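# Frequently Asked Questions: Contributing Demonstrations to the Fornora Collection

Last revised 11th June

These answers are intended for operators, site leads and partner groups who record demonstrations for Fornora. They replace the February version. Where an answer here differs from the printed operator handbook, follow this page until the handbook is reissued.

## Before You Begin

**What counts as a demonstration?**

A demonstration is one complete attempt at one instruction, from the start signal to the stop signal. The operator guides the arms throughout, and the system records joint positions, gripper opening and all camera views together. An attempt that is stopped partway is kept as a partial record and must be marked as such.

**Who may record?**

Any person who has finished the Tronen operator course and has completed 23 practice attempts under supervision. Practice attempts are stored separately and are never included in a release.

**Which objects should be used?**

Sites should use the objects on their current task sheet. Most are ordinary household items: racks, hangers, cartons, small hand tools. Objects should differ in size, stiffness and finish, so that the learning system meets more than one kind of grasp in a session. Narrow tools with molded housings are included for this purpose, and they should be held firmly between both fingers before they are moved across the table.
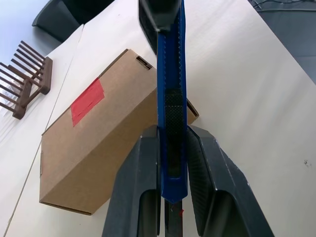 Bladed tools are subject to an additional rule. The site lead signs them out at the start of a session and signs them back in at the end, and no person may reach into the work area while one is held by the robot. If a bladed tool is dropped, pause the recording, stop both arms and only then retrieve it by hand. The pause must be noted in the session log.

**May a site add its own objects?**

Yes, with approval. Send the object's name, its weight and one plain photograph to the Gornine data desk. Glass, liquids, food and anything with a lit display are not accepted at present. Objects that carry personal information, such as addressed mail, are not accepted under any circumstances.

## During a Session

**How long is a session?**

A session lasts no more than 90 minutes, including setup. Operators who record two sessions in one day must take a full break between them. Fatigue shows clearly in the data as hesitation near the grasp point, and reviewers have returned whole sessions for this reason.

**How should the table be arranged?**

Follow the layout card for the first attempt. For each later attempt, change the position or the angle of at least one object. Please do not line objects up neatly or return them to the same spot out of habit. A layout in which every carton faces the same way teaches the system very little about cartons.

Objects may overlap or touch one another if the layout card allows it. Keep them within reach of at least one arm.

**Should both arms be used?**

Use whichever arm the instruction calls for. If the instruction does not specify one, choose the nearer arm. The other arm may remain still or move to its next position, provided it does not cross in front of the head camera during a grasp. Two-arm tasks are listed on a separate sheet and have their own limits on speed.

**What if I make a mistake in the middle of an attempt?**

Continue if it can be corrected naturally. A missed grasp followed by a second, successful one is useful material, and reviewers will label it as a recovery. Do not stage mistakes on purpose unless the task sheet asks for recovery examples — staged errors tend to look alike, and they are removed at review.
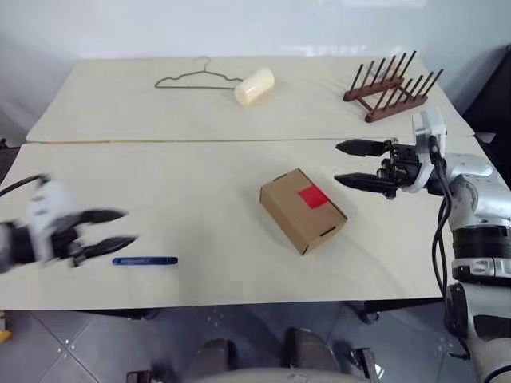 **How many attempts are needed for each instruction?**

The standard set is 52 accepted attempts per instruction at each site. Attempts that are returned by reviewers do not count toward this number and should be recorded again with a new layout.

**What should the written instruction say?**

Use a short, plain sentence that another person could follow without seeing the table beforehand. "Put the carton beside the rack" is acceptable. "Do the usual one" is not. Avoid left and right unless the instruction depends on them, and in that case state whose left or right is meant.

## After a Session

**When must recordings be uploaded?**

Within 5 working days. Sites on the Hong network upload automatically overnight and need only confirm that the session log is complete. All other sites should use the manual upload page and keep the local copy until a receipt has been issued.

**How are recordings reviewed?**

Each recording is checked first by software for missing views and timing gaps, and then by a reviewer who watches the head view and the wrist views. The reviewer may accept the recording, return it with a comment, or trim idle time from the beginning and end. Reviewers do not alter the motion itself.

**Can a recording be withdrawn?**

A site may withdraw any recording before it enters a release. Once a release has been issued, the recording will be left out of the next one, but copies already distributed cannot be recalled. Requests should be sent to the Gornine data desk with the session number and the name of the site.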